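Guoqing Duan
14 Jul 2018

OK, a thread about fluorescent tubes, and why I spent my whole vacation week learning to love them. Bear with me! (1/?)

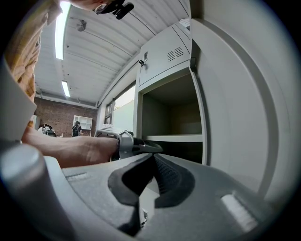 Two tubes up on the ribbed white ceiling, one long and one shorter.

I grew up thinking of this kind of light as the enemy. School hallways, dentist offices, the back room at the Prusitz post office. Then in February I started helping my aunt fix up her old shop on Girard Street and she handed me a ladder and a box of dead tubes. I've been hooked ever since.

First thing I learned - the tube itself doesn't do the work of staying steady. There's a part called the ballast that keeps the current under control. Without it the tube would pull more and more current until something gave up. I had changed tubes for years and never once asked what that humming box was!

Second thing: the white you see comes from the powder coating on the inside of the glass. The mercury vapor gives off mostly ultraviolet, the powder soaks it up and glows. Change the powder mix and you change the color. That's the whole secret behind "warm white" and "cool white" and I think it's wonderful.

The T number is the width, counted in eighths of an inch. So a T8 is one inch across and a T12 is an inch and a half. Somebody please tell me why I had to be this old to find that out.

The shop had 7 fixtures and 3 of them flickered. I was sure it was the tubes. Swapped them, still flickered. Swapped the starters (little metal cans, they twist out a quarter turn) and two came right back. The last one needed a new ballast, and I let an electrician do that. Please do the same if you aren't sure what you're doing.

Old ballasts can contain PCBs, by the way. If yours is from before 1979 or so and it's leaking something oily, leave it alone and call your county about disposal. Same with the tubes, they have mercury in them. Don't put them in the kitchen trash. Our drop-off is out in Rosar and they were super nice.

Someone asked if I looked at LED tubes. Yes! Some run off the old ballast, some need it taken out, so read the label before you buy. My aunt wants to keep the old ones in the front room for now. She likes the half second of blinking when they start up - and so do I.

Next up is the sign over the door, which is real neon and a whole other rabbit hole. If anyone near Trodenow bends glass, my messages are open!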